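Sponges again, and whether the fancy ones earn their keep

Several of you wrote in after the last issue to ask what we thought of shaped sponges. You know the sort. For years a sponge was a brick, and you bought a bag of them and threw one out when it began to smell. Now there are cones, teardrops, hearts, and a thing from Ostham that looks like a slice of melon. The Cutport shop has given them a whole end bay, at eye level, where the dusters used to be. I went in for washing-up liquid and came out cross.

The claim is much the same on every packet. A pointed sponge gets into narrow places a flat one can't, so you clean faster and use less product. Maybe so. I would like to see the narrow places first. In my kitchen they are the groove round the sink, the gap behind the taps and the inside of two tall glasses I never use. An old toothbrush does the first two. The glasses can stay at the back of the cupboard until May, when we have people round.

I did try, though. I used a cone for the best part of a month on worktops, sink and hob, and tried to be fair to it.

What it does well

The tip is good in corners, I'll give it that. Where the worktop meets the wall there is always a line of crumbs and dried tea, and a cone held like a fat pencil will push along it nicely. It is also decent inside a bottle neck or a jug spout, provided you don't mind your fingers getting stuck. The wide end covers a fair bit of ground when you flatten it down with your palm.

What it does badly

It won't stand up when it's wet. You can put it point up on its base and it will slump over by the evening, and it drips in a ring while it does so. It doesn't fit a sink caddy, it doesn't fit the little shelf behind my taps, and it rolls. I have picked mine up off the floor more often than I've picked up anything else this year, and after that you have to wash the sponge before you can wash anything with it.

The tip goes first, too. All the pressure lands on one small bit of foam, so the part you paid extra for is the part that crumbles. What you have left is a stubby sponge with a round bottom, and I can cut one of those out of a brick with the kitchen scissors. (I did. It took a minute and looked dreadful, and it worked fine.)

On speckled worktops

One reader in Jerncombe says a coarse sponge is the only thing that shifts marks from pale quartz. I'd go carefully. Coarse can mean big open holes, or it can mean scratchy, and packets are vague about which one you're getting. Open holes hold plenty of water and let go of grit when you rinse them, so I've no quarrel with those. Scratchy is another matter on a polished surface, and I would try it somewhere out of sight for a week before trusting it in the middle.

Flecked stone brings its own trouble: the dirt hides. A white top with grey and dark bits in it will look clean from the doorway whatever you've spilt. Get your eye down level with the edge and look along it towards the window, or run a dry hand over it. If your hand catches, you haven't finished, whatever shape your sponge is. Use the wide end for this job. Pressing the flat of it against the stone does far more than poking about with the point.
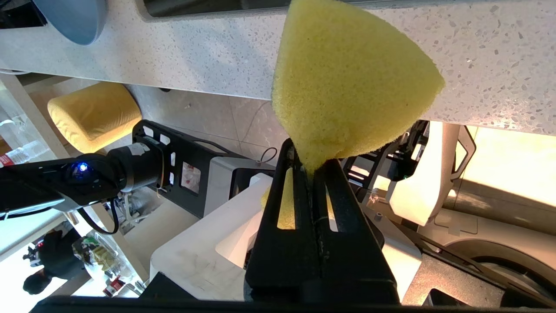

Price, and what I'd buy

The cones come 2 to a pack, and a pack costs more than a bag of 8 plain ones at the same shop. I can't make that add up. If you have awkward jugs, or you find a brick hard to grip, then have a cone and enjoy it. For everybody else I'd stick with the plain bag and keep the toothbrush.

I'm told the Khổng range is denser and keeps its point longer. It may well be, but I've heard "denser" about a good many things that fell apart in the sink, and I'll wait until I've had one through a few weeks of porridge pans. If you've used one for longer than a month, write and tell me what state the tip is in. Please don't send the sponge.

Next issue: descaling tablets, and why I've gone back to vinegar.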